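**Tusstead loaf** is a plain white bread from the village of Tusstead, and I've been eating it since I was small, so forgive me if I gush a bit! It's made with flour, water, salt and a spoonful of millet, then left to rise overnight - my aunt swore by a cold pantry. Zorica Nedeljković's old recipe calls for 200 grams of starter and 15 minutes of kneading, though I usually give up sooner. Bakers sell it mostly in January, when folks want toast with everything.

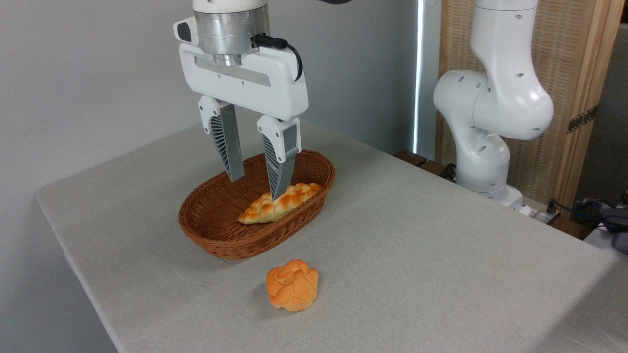
*Bread in a basket.*

Day-old slices make the best stuffing (I freeze mine).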